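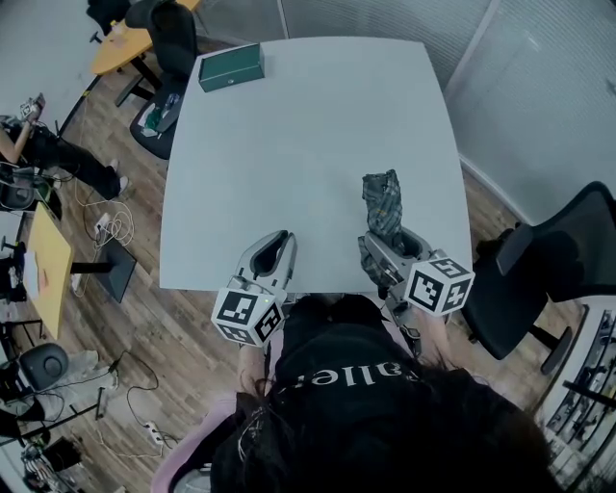
LOCAL NEWS | Food and Drink

Cloth napkins make a comeback on Jodwood's high street

Paper napkins are on their way out at 12 cafés and restaurants in Jodwood, where diners are now being handed a proper piece of cloth with their lunch, and the town seems to love it!

The swap began in May at Phùng, the noodle bar next to the old post office, and quickly spread up the hill to the bakeries and then to the two pubs on Ovholm Street. Every place taking part draws on the same shared stock of checked and striped cotton squares, which are collected in the evening, washed overnight and brought back before the breakfast rush.

Dilani Sheikh, who runs Phùng with her sister, used to get through 700 paper napkins on a busy day. "You'd see people pull out five or six at once, and most of them went straight in the bin," she said. "With the cloth ones people take one, and they use it. Chilli oil comes out fine, before you ask. Turmeric is more of a challenge."

The washing is done by Grusitz, the family laundry behind the bus station, which had spare hours on its big machines after a hotel contract ended last year. Owner Janaka Siriwardena has taken on a part-time presser and says the early mornings are well worth it.

"It's lovely work," he said. "Hotel sheets are all white and all the same. Now I open the bags and there's every colour going, and I can tell you from the stains which café had the soup on."

The first batch was 500 squares, many of them cut from old tablecloths and shirts that residents dropped off at the library. Tartans and checks have been especially popular, partly because they hide a splash of coffee so well. Edges were hemmed by the Tuesday-night sewing group, now meeting on whichever evening the hall is free, and a second batch is being cut at the moment.

Not everything has gone smoothly. So far 184 napkins have failed to come back, most of them tucked absent-mindedly into pockets and handbags. There are now return baskets at the library and by the laundry's front door, and no questions are asked of anyone who uses them. One napkin came back by post from a visitor who had carried it all the way home, beautifully ironed and with a thank-you card.

Cafés pay a small weekly fee for the service, and Sheikh said hers comes to a little less than she was spending on paper.

The library is still taking clean cotton and linen, from tea towels upwards, at the front desk until 5pm. Fleece and anything stretchy can't be used. Confident hemmers are very welcome too, and the group has spare machines for anyone without their own.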